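3.2 Materials and setting

We came to think of the table as part of the material in its own right, and we lingered over it a good deal during the Esville sessions.

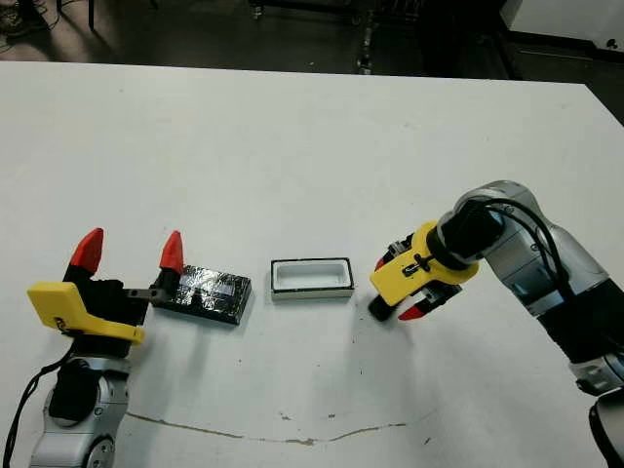

Figure 3. Dark block with a crinkled, reflective top on the white table.

Shiny tops are a lovely nuisance to anyone writing about small packages, for the bright patches catch the eye well before the shape does (Inga made this point in May, and we happily agree with her).
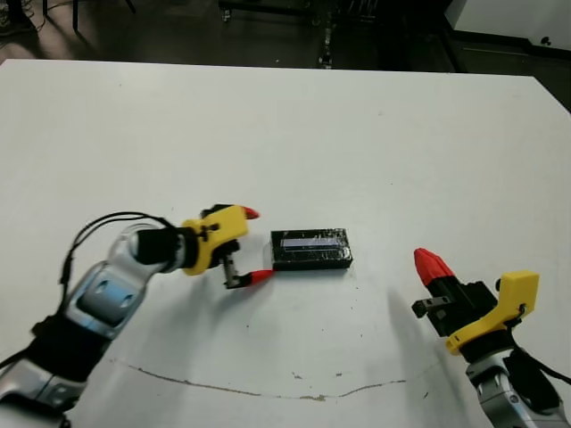 Figure 4. Small black box with a glossy top, near a thin brownish line in the tabletop.

We kept such marks in our notes on the surface.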